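4.2 Placement rules for simulated kitchen scenes

The rules in this section cover how objects are chosen, placed and held in the Watow scene set. They were written in August, after two sites, Vomenach and Cletelham, had built scenes to their own habits and the results could not be compared. Both sites now work from one sheet of 17 rules. We discuss only those that affect the hand view, meaning the view from the camera fixed behind the gripper.

Rule 3 deals with clearance. When an object is wider than the gripper fingers, its full outline must be used to check for contact, and the fingers alone are not enough. Figure 3 gives a case of this kind. The fingers hold the bracket by its stem, but the part most likely to touch something is the end of the long bar, which lies close to the corner of the appliance. An annotator who looks only at the fingers will mark the view as clear. Under Rule 3 it is marked "near", and the label names the part of the held object concerned.

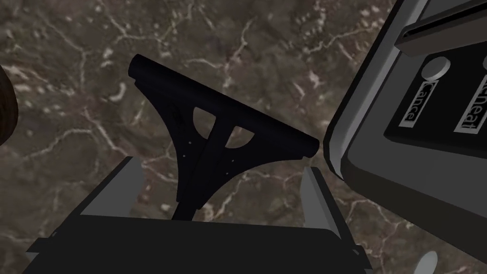

Figure 3. Hand view of a held bracket on a dark marble background. The squared end of the bar is separated from the grey appliance by a narrow gap.

Rule 4 covers text on fixed objects. Labels that are turned, hidden or cut short are copied as far as they can be read and no further. In Figure 3 the left label is entered as "Cance" and the other as "tHeat". Annotators at Cletelham had been filling in whole words from memory, and this gave the scenes more readable text than the camera supplied.

Rules 5 to 7 deal with objects seen behind the held item. A thin or pale object against veined stone is easy to miss, so the annotator must follow its edge on both sides of whatever blocks it. Openings in the held item count as background and are not filled in when the mask is drawn. Sharp tools carry a separate flag, whether or not they are part of the task. The flag is set when any part of a blade can be seen, as in Figure 4.

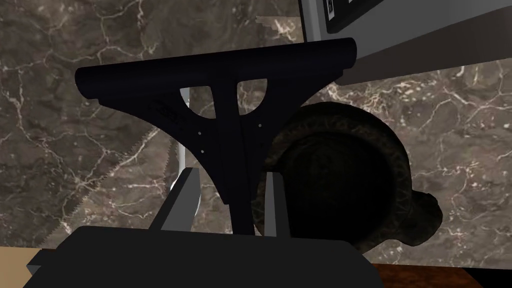
Figure 4. Hand view with a saw partly hidden by the held bracket and a large dark round object to the right.

Rule 8 applies where the type of an object is in doubt. The round object in Figure 4 could be read as a bowl or a pot, and it is given the general class "vessel, unsure". A firm class may be added later from the scene file, but it is kept in a second column so that the first reading is not lost.

We tested the sheet on 3,000 hand views, with 25 annotators working through the Usuga labelling tool. Most disagreements fell under Rules 3 and 8. The wording of Rule 3 was changed in 11 places as a result, and the revised text is given in Appendix B.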